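# Setting up a path inspection route for the Volia patrol unit

Our grounds crew used to walk every path with a clipboard before the morning shift. Now the rover drives the long straight ones by itself and the crew gets its report at 6:30. I love this change, and so does Duyên Hứa, who did the clipboard round for years and now trains everyone else on the software! This page shows you how to set up a new route from scratch.

Choose a path with a clear edge on at least one side. The one used here has a low curb on the right and lawn coming straight up to the asphalt on the left, so the curb is our guide line. 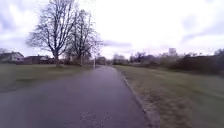

*Page last changed: May, by Hòa Phan*

## 1. Walk it first

Yes, on foot. Take the tablet and drop a marker wherever something fixed stands near the edge (the lamp post on the left is a good one, and so are the two bare trees beside it). Note any leaf litter by the curb too. The rover can mistake a thick strip of leaves for the curb itself, and then it creeps along like it's late for nothing.

## 2. Draw the route in Trusine

1. Open **Routes > New** and load your markers.
2. Set the guide line to *right edge*.
3. Set the edge offset to 30 inches.
4. Name the route after the path, with no abbreviations. Our test route is 1144 feet and it's called Lazaridis Straight.

Pale or worn spots on the asphalt will come up as "surface change" on the first run. Go through them with somebody who knows the path, mark the harmless ones as *known*, and leave the rest open.

## 3. Set the people rules

Please don't skip this part! The default slowdown distance is 16 feet. We keep it, and we add a full stop at 5 feet. Walkers and joggers always get the right of way, even when they're far off and close to the edge of the path, like the person near the lamp post. 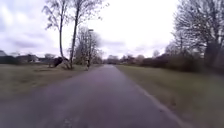
`Reading time: 3 min`

## 4. Do the first run together

Two people walk behind the rover, one with the stop button and one with the tablet. Swap halfway. Tsehay Bogale had the great idea of pairing a new hire with someone from the old walking crew, and we've kept doing it. The old hands spot soft ground and sagging branches that the report never mentions.

## 5. Decide who reads the report

Put a name on it. At Wendiretti the reader gets half an hour on the schedule for this, paid and protected, and repair jobs go out from there. Sang Tiêu now spends his mornings pruning and fixing curbs, the work he trained for, and he can change a route himself whenever he disagrees with it.

If a route fails twice in a row, switch it to manual and message Fotis Chatzigeorgiou with the route name and the last log.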